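Home | Posts | Replies | Media | Log in

Trevor Dufour
May 27, 2021

Thread on the small table upstairs, the white box that lives on it, and where the hand tools go. Several people asked after the March tidy. I will keep it to what I know.

The table is light wood and stands on the mezzanine at Kennedy, near the desks. It gets used for anything that needs a flat surface and two free hands. 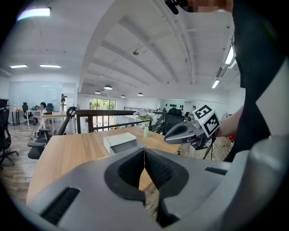
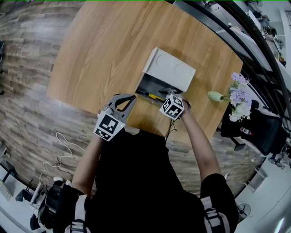 The shared table, with the white box and the flowers on it.

Starting with the box. It is white, it opens at the front, and the top has two round recesses next to each other. In the second photo the yellow and black screwdriver is in the open part, lying on the diagonal. That is the tool it is meant to hold.

One screwdriver, one box. Before March we had a drawer with every driver in the building in it, and the one you wanted was under the rest.

The box came from Plernier. I bought it for the opening. Side-opening means you can leave things on top and still get at what is inside. With a lidded box, the first thing anyone does is put a mug on the lid.

The recesses on top: I use them for screws. Left one for what came out, right one for what goes back in. The two piles should end up on the correct sides. If there is anything left over on the left, you are not finished.

They are shallow, so this works for a chair or a desk fan. It does not work for a full shelf unit. Use a bowl.

Placement. I keep the box near the middle of the table with the opening facing whoever is working. Closer to the edge it gets knocked by sleeves. Further back you end up leaning over the job to reach the driver.

Lay the driver in with the handle toward you. Diagonal is fine. I tried a foam insert cut to shape and gave up on it after a week. It held the driver very well, and you needed a fingernail to get it out.

Someone asked about load. Plernier gave me a figure of 600 grams for the box when I ordered it. I have not tested that and have no plans to. A screwdriver and a handful of screws is nowhere near it.

Cost, for those who asked: the whole March budget for the upstairs was 221 dollars. The box came out of that, along with cable ties, felt pads for the table legs and a tin of wood oil. The chairs were already here.

On the oil. Pale wood shows rings. I use the Brarier one, thin coat, wipe it off after ten minutes, leave it overnight with nothing on the surface. A 100 ml tin did the table twice with some left. Thick coats stay tacky and pick up lint.

If there is already a ring, go over it lightly with fine paper along the grain before oiling. Test on the underside first. I did the underside first and then forgot which end I had done, so mark it with tape.

Flowers. Yes, there are flowers on the workbench. The ones with the lavender-purple and white blooms are artificial, which suits a table where people handle small electrical things. No water to knock over.

They do collect dust. Hair dryer on the cool setting, outdoors, petals pointing down. Do not rinse them under the tap unless you have checked the stems. Wire cores rust and the rust comes through the green.

I would still like them to have a permanent spot. They currently go wherever the last person pushed them. I have asked for the railing end. There is an opposing view and it has been expressed to me at length.

Cables. There is a white one looped on the floor on the left side of the second photo. That loop is on my list. My preference is along the wall in clips. The slack should go at the socket end, coiled to the diameter of a saucer and tied once.

Do not tie it tight. A hard bend right at the plug is where a cable fails.

Floor is wood-look plank. Easy to sweep, unkind to dropped screws, which roll. If you lose one, put a flashlight flat on the floor and look along the beam for the shadow. Works better than looking down from standing height.

Chairs: mostly black mesh, on casters. Hair winds around the axles. Pull the caster straight out of its socket, cut the hair with a seam ripper, push it back until it clicks. Five minutes a chair once you have the knack. If it will not pull out, twist while pulling. No lever.

Reply to the question about a second box: I looked at the Fondanix one. It is deeper and has a divider. It also has a hinged front that opens downward, so it needs clear space before you can get into it. On this table that space is usually taken. Staying with one.

Reply to the question about labels: no label. The shape of the thing tells you, and the last label I put on a box up there was still describing its contents two years after they had moved downstairs.

Remaining jobs, in order: clip the white cable, check the felt pads (one had slid when I last looked), second coat of oil on the table edge, settle the flowers.

If you borrow the screwdriver, it goes back in the box with the handle facing out. I will post the cable run when it is done.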